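4. Hanging and straightening the towels

This section is for the person who prepares the bathroom before new guests arrive, and also for guests who stay longer and change the towels themselves. Please do section 3 (Cleaning the basin and the mirror) first, so that no splashes come on the fresh towels.

4.1 What you need

One bath towel per guest, from the Omonura set in the hall cupboard.
One hand towel per basin.
A dry cloth for the bar.
The small key with the green label, if the cupboard is locked.

The cupboard code is 2784. If the code does not work, press the button with the star and try again. Ambros Berchtold has changed the battery in February.

4.2 Before you hang the towel

1. Take the old towel off the bar and put it directly in the wash bag. Do not lay it on the floor.
2. Wipe the bar with the dry cloth, from one bracket to the other. Wipe also the upper side of the brackets, where dust collects.
3. Hold the bar in the middle and try to move it gently up and down. It should stay firm. If it moves, stop here and go to 4.5.
4. Check that your hands are dry and without cream.

Note: Towels of the brand Charbonneau belong to the apartment downstairs. They are thinner and have a blue loop. If you find one in our cupboard, please put it on the stairs and Els Van den Broek will collect it.

4.3 Hanging the towel

1. Unfold the towel completely and shake it once, away from the mirror.
2. Look for the smooth side of the hem. This side comes to the front.
3. Lay the towel over the bar with the long part in front. The back part may be shorter, but at least a hand wide, or the towel will slide down in the night.
4. Spread the towel along the bar until it fills most of the space between the brackets. Do not push it over the brackets.
5. Take the lower edge of the front part, one hand on the left and one hand on the right, and draw it down softly.

The pink towel on its bar, with the lower part still bunched:

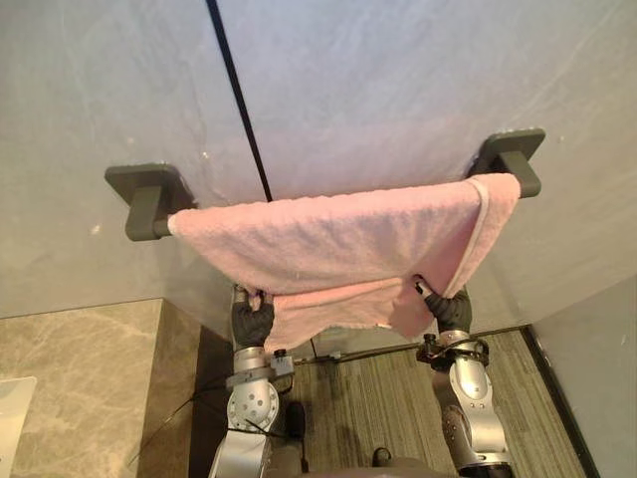
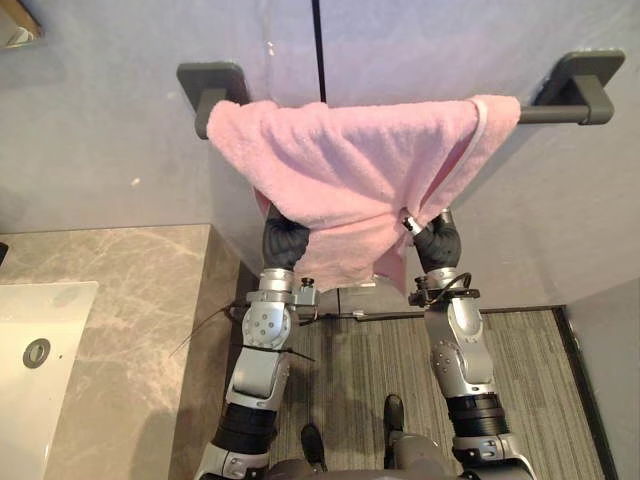 6. Move your hands apart while you hold the edge, so that the folds in the middle open. Pull equally on both sides. When one side hangs lower, lift the towel a little at the bar and shift it — do not correct it by pulling harder from below.
7. Smooth the upper fold with the flat hand. Small wrinkles in terry cloth are normal and go away by themselves.
8. Step back to the door and look if the side edges hang straight. From near by it is difficult to judge.

Caution: Never pull with your weight on the towel or on the bar. The screws sit in plasterboard and can come out together with a piece of the wall. Children must not hang on the bar.

4.4 Wet towels

A wet towel should hang in one layer and not folded double. Leave the ventilation on and the door a little open. In winter the thick towels need 12 hours until they are dry, in summer less. A towel which smells after drying must be washed again at 60 degrees, without softener. Softener makes the loops smooth and then they do not take the water any more.

If two towels must share one bar, put them side by side with a gap between — never one on top of the other.

4.5 When the bar is loose

1. Remove everything from the bar.
2. Look under each bracket for the small fixing screw. Turn it clockwise with the hex key from the Ullow tool box, only until you feel resistance.
3. Try the bar again as in 4.2, step 3.
4. If the wall plate itself moves, do not tighten more. Hang the towels over the bath and write a line in the book in the hall, with the name of the room.

The spare brackets are in the drawer marked Vudton. Please use only these, other ones have a different distance between the holes.

4.6 Extra towels

The beach towels in the lower basket are for outside use. Do not hang them on the bathroom bar, as they are too heavy when wet. There is a line in the courtyard, and the pegs are in the tin behind the door.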